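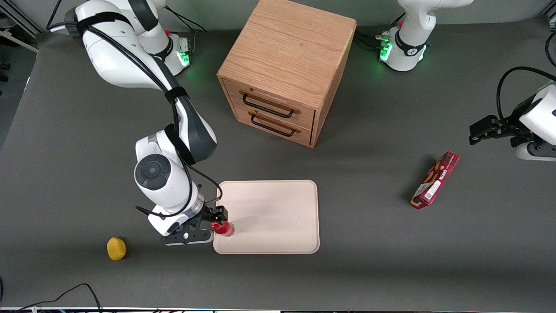 Has anyone else read the DA for the old Bech furniture showroom on the corner? I finally sat down with it last night (742 pages with the appendices, I gave up well before the end) and the short version is they want to keep the brick front, knock out the back half and put in a bistro, function room and a deck over the creek side. My trouble is the bar storage, which they've drawn right up against our back fence. Any bottle in there, down to a little red one lying on a pink tray, is going to get tipped in a bin at closing time, and our bedroom is on that side. Submissions are still open if you want to have a say.

Category: Local News & Development > Planning and DAs

Search this forum Enter keywords

kilian_e
Read the first bit and the traffic report. I'm for it, sorry! That building has been shut for four years and the awning is a disgrace. We've got one decent place for a feed at this end of town and you can't get a table on a Friday.

halldora_b
Shut or not, 13 car spaces for a function room that holds 400 is a joke. Where does everybody park – on the verge outside my place, same as when the markets are on. The traffic report counted cars in the school holidays too, go and look at the dates.

kilian_e
It says 400 across the whole site including the deck, not just the function room. Still a lot, I'll give you that.

halldora_b
Across the whole site then. Same number of utes.

Waltetti_Rd_Asger
I rang council about the bins. The planner was pretty helpful and said the waste plan can be conditioned, so no glass tipped after a set hour, but you have to ask for it in writing and say where you live in relation to it. A submission that just says "don't want it" goes in the same pile as the rest. The applicant is Pradurum, who did the Neketti pub up the highway, and that one came up well I reckon. Colours are a bit grey for me.

original poster
Thanks Asger, that's really useful. I'm not against the whole thing by the way, I'd love to walk down for a schnitzel! I just want the storage moved to the street side, where there's already a roller door. Will put that in mine.

hafthor.l
Street side won't work, that's where the kegs come in and the footpath's too narrow. I did deliveries there when it was still the showroom and you had to back in off the side lane with someone watching.

original poster
Hmm. Could they swap it with the cool room?

hafthor.l
Maybe. Then you get the compressor on your fence instead of the bottles. Pick your noise.

Bezawit B
Does anyone know what happens to the big fig out the back? The landscape plan has a circle on it but no label, and the arborist bit talks about two trees "to be removed" without saying which. I'd put up with the parking if the fig stays.

kilian_e
Think the fig is staying, the deck is drawn around it. Page with the sections on it.

Bezawit B
Found it, the deck goes around but the footings look awfully close to the roots. I'm going to ring them tomorrow and ask.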